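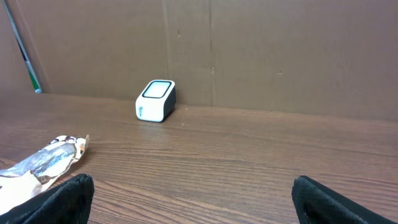

Section 2: Finding a Good Spot and Setting Up

Welcome back! If you have come straight from the unpacking pages, you have done the fiddly part already, and the rest should take you no longer than a cup of coffee. Please read this section through once before you begin (we know, everybody skips this, but it is short).

Choosing the spot

1. Pick a flat, steady surface such as a desk, a kitchen counter or a hall table. The Woleck is small and does not ask for much room, so a corner you rarely use will do nicely.

2. Wipe the surface with a dry cloth. Crumbs and grit under the base can make the unit rock a little, and over the months they will scratch a nice tabletop.

3. Stand the unit upright with its whole bottom edge resting on the surface and the window on top facing you. It may go fairly near a wall, but leave a gap of 2 inches behind it.

Note: Glossy surfaces show every fingerprint. If that bothers you as much as it bothers some of us at Drasport, hold the unit by its lower sides when you move it.

Caution: Keep the unit away from sinks, stoves and sunny windowsills. Strong light falling straight on the window makes it hard to read.

Switching on for the first time

4. Press and hold the power button for 5 seconds, then let go. The window will light up and show a short greeting.

5. Wait for the greeting to clear. The first start is always the slowest, so please don't press anything while you wait, tempting as it is.

6. Choose your language and set the clock. If you step past your choice by mistake, just keep going and the list will come around again.

Note: Code 77 means that the clock has not been set. Go back to step 6 and try once more.

Looking after it

Dust the window with a soft, dry cloth whenever you are dusting the rest of the room. Never spray cleaner onto the unit, and please leave paper towels in the kitchen, as they can leave fine scratches.

Caution: Do not stack books, mugs or other items on top of the unit.

Storage and pairing are covered in Section 3.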